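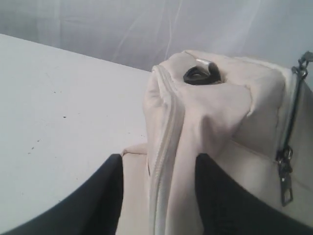

The cream bag, zip side.

I'd been trying to get Henk Leemans on the phone for most of the winter, and when he finally rang me back I was up to my elbows in bread dough. "Is this a bad time?" he said. It was, a bit, but you don't put Henk off, so I wedged the phone under my chin and we got going.

If you've bought a second-hand bag anywhere near Cusden you've probably bought it from him. He has the narrow shop at the bottom of the hill, between the chemist and what used to be the wool place, and he's been mending and selling bags there for longer than I've lived here. Before that he was in Fleronthorpe, on the market, with a folding table and a flask.

"I started with zips," he told me. "People would throw away a perfectly good bag for the sake of a zip. I couldn't bear it. I used to go home cross."

So how does a person learn to mend a zip? (I've tried. I cried.) Henk says his first teacher was an aunt who did alterations, and she made him unpick the same pocket until he could do it without leaving a mark on the lining. He was 8 at the time, which seems young to be trusted with a seam ripper, but he insists he loved it.

"She paid me in biscuits. One pocket, one biscuit. I got very fast."

I wanted to know about pale bags, mostly for selfish reasons, as I own one and it has been through two toddlers and a ferry crossing. He sighed down the phone at me.

"Everybody wants cream and then everybody puts it down on the floor of the bus. A damp cloth, a tiny bit of plain soap, and then leave it alone. People scrub! They scrub the colour right off and then they bring it to me and say it came like that."

And creases? He's quite relaxed about creases. A soft bag is going to fold, he says, and if you want one that doesn't you should buy a suitcase. What he can't forgive is storing them flat under a pile of shoes. He stuffs his with old pillowcases, never newspaper, after an unhappy business with a white clutch and the sports pages.

We got on to money, as you do. The shop was shut for a good part of last year and he kept himself busy with postal repairs, which he'd always sworn he would never offer. His niece set it up for him one evening in August and named it Fluvine, after a boat the family once had. He still pronounces it differently from everyone else.

"I thought, who is going to post me a handbag? And then they came in sacks. There was a lady in Palacios who sent me three! The postage was more than the bags. I wrote and told her so and she said, mend them anyway, they were my mother's."

He went quiet for a moment after that one. He'd kept her letter, he said, and it's in the drawer with the good thread.

Every job goes into a ledger, in pencil, and he went off to fetch it so he could read me the last number, which took ages because the cat was asleep on it. It's job 2281, a satchel with a torn strap. He was halfway through it when I called, or when he called, and I could hear him tapping at something the whole time we talked.

I asked if he ever turns work away. "Glitter," he said straight off. "I won't have glitter in the shop. I had one evening bag in here and I was finding it in my eyebrows for weeks."

What about retiring? He laughed so loudly I nearly lost the phone in the dough. He did try taking a whole fortnight off once and spent it re-lining his sister's luggage. She hadn't asked him to.

"What would I do, golf? I like a zip. You pull it and it goes. If it doesn't go, you find out why, and then you have your lunch."

He's taking repairs by post for now, and you can leave things at the shop door if you ring the bell first and put your name inside on a bit of paper. Please do empty the bag. He asked me to say that twice, so: please empty the bag. The last one had a banana in it.

My own poor bag is going down to him as soon as I've found all the raisins. The bread was a disaster, by the way, flat as a plate, and we ate it toasted with a lot of butter.

2 March 2021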